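Subject: Re: [pravside-users] Index rebuild stalls after upgrade to 9
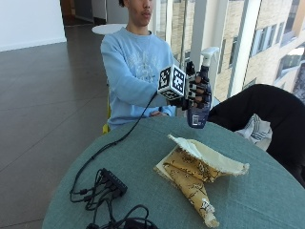

The stall is in the merge step, so adding memory won't help. Check the lock timeout first. The old default was 2000 ms and the upgrade keeps whatever is in your config file, even where the new merge code expects more.

On Saturday the list server wrote:
> Since moving from 8 to 9 our nightly rebuild stops partway
> through the merge. No error in the log. Killing the process
> and restarting it gets a bit further each time. We have
> 12 shards, all on the Plenov host. Is this a known problem?

Known, yes – it was reported against the March build as well. Two things to try:

Remove the lock_timeout line completely and restart. The server then picks its own value.

If it still stops, set merge_threads to 1 and run the rebuild by hand. It will be slow, but the log will show which shard is holding the lock.

On the Skandcombe machines the first change was enough. I have not tested it with the Hájek storage driver – if you use that one, please post the version string with your log.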